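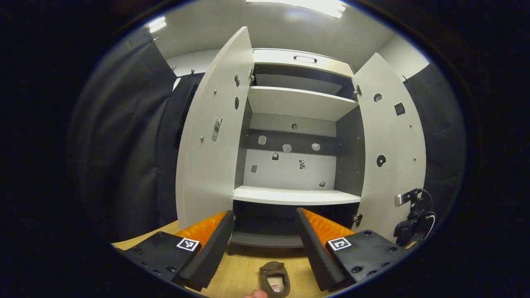 October 5, 2019

I spent most of yesterday at the Vunico open day and came back with eleven pages of notes, most of them concerned with cupboards. What follows is a tidied version for the people who asked. I have left out the talk on funding and the tour of the machine shop, which was cancelled.

Vunico occupies two floors above a furniture showroom called Handwood, and visitors go up through the showroom. The group works on manipulation of household objects: doors, drawers, lids, things with handles and things that ought to have handles. The day was run by Audrey-Anne MacLeod, who leads the data side, with Huguette Després looking after the hardware. Both answered questions at length and neither used slides for more than a few minutes, which I counted in their favour.

**The task**

The main demonstration area was given over to cabinet work. A white cabinet with two doors stood between dark grey curtains, on a light wooden floor. The doors carry a good many stickers, and so does the back wall inside. One on the left door is in the shape of a flip phone.

I asked MacLeod about the stickers, expecting an answer about visual features. Plain white panels are indeed hard for the tracking software, she said, as there is very little on them for it to hold on to. Stickers give it corners and edges at known scale. The drawback is that a policy trained only on a decorated cabinet may come to rely on the decoration, so the group keeps a second set of recordings made with bare doors. The bare set is smaller and loses more episodes to tracking failure. She did not have a clean comparison between the two yet and declined to guess at one.

**The hand-held gripper**

There was no robot arm in the cabinet area. Demonstrations are recorded by a person holding a gripper tool, with the camera fixed to the tool so that it sees the fingers and whatever is in front of them. The lens is a very wide one. Straight edges come out bowed and the picture is a circle in a black surround. This takes a little getting used to on the monitor, but the benefit is obvious with a two-door cabinet: both open doors stay in view, with the shelves between them and the ceiling light over the top. A normal lens at that distance would have shown a shelf and not much else.

The fingers are black with ribbed orange pads on the inner faces. Després passed round a spare pair of pads. The ribs run across the direction of pull, and the compound is softer than I expected, something like a firm pencil rubber. They wear at the tip first. She changes them after a fixed number of sessions and does not wait for visible damage, the argument being that a slow change in grip is worse for the data than a sudden one.

Each mounting plate has a square black-and-white marker printed on it. Finger opening is worked out from the positions of these two markers in the picture, so there is no encoder in the tool and no wiring to the jaws. I asked what happens when a marker is covered. For short gaps the width is interpolated. For longer ones the episode is flagged and somebody looks at it. In cabinet work the usual culprit is the operator's own hand, followed by glare.

**Trying it**

Visitors were allowed a turn. I had 3 goes, of which 2 were accepted by the checking software.

The instruction is to start with the doors closed, open both, pause, and then close them again. It sounds trivial and is slightly awkward. The tool is light enough, but the wrist has to follow the arc of the door, and most people, me included, try to pull in a straight line and let the pads slip. Després suggested moving the feet first and the arm second. My second attempt was much smoother for it.

The failed attempt was the first. I had opened the left door faster than the tracker would tolerate, and the estimated path of the tool jumped by the width of a shelf. On the replay screen this shows as a clean curve with a kink in it. The software rejects any episode with a jump above a set threshold and does not try to repair it. I think this is the right policy, at least while recording is cheap.

A few practical points I noted while waiting for my turn:

- The starting position is varied between episodes by moving the operator and leaving the cabinet where it is.
- The overhead light is left on throughout a session. Changes in lighting are made between sessions and logged.
- Shelves are recorded both loaded and unloaded, under separate task names.
- Door hinges are checked once a week. A door that has dropped slightly needs a different closing motion, and the group wants to know which recordings that applies to.

**The numbers**

The cabinet set stood at 1528 recorded episodes on the morning of the visit. Of these, 957 had passed all checks and been used for training. I thought this a low proportion and said so. MacLeod's reply was that a large share of the rejected material dates from May, when the group was still settling the camera mount, and that the set has not been pruned. She would sooner keep the bad episodes with their labels than throw them away, as they are used to test the checking software itself. I would have liked to see the recent acceptance rate on its own. It was not on the poster.

**Fudance**

Upstairs there was a fixed arm running the trained policy on a smaller cupboard. The control software is called Fudance, a name for which no explanation was given. It takes pictures from a camera mounted in the same position relative to the fingers as on the hand tool, and returns a short series of poses with a jaw width for each. The arm follows part of the series and then asks again.

I watched it for twenty minutes. Single doors with a proper handle were dependable. It had more trouble where the door had to be caught by its edge: the fingers would arrive at the right height and a few millimetres short, close on air, and back off. The retry behaviour was decent, and it never pushed hard against anything. Closing was noticeably better than opening, as one would expect, a door being more forgiving of where it is pushed than of where it is pulled.

Latency was visible. There is a short hesitation at the end of each series of poses, enough to make the motion look like a set of separate steps. Després said this was the camera buffering and not the policy, and that a different capture card is on order.

**Open questions**

Two things I meant to ask and did not. First, whether the lens calibration is redone when the camera is taken off and refitted, or whether one calibration is trusted for the life of the mount. Second, how the two-door task is labelled when the operator opens the right door first – as a variant, or as the same task in another order.

I have written to MacLeod with both and will add the answers underneath when they arrive. The next open day is planned for spring, with drawers.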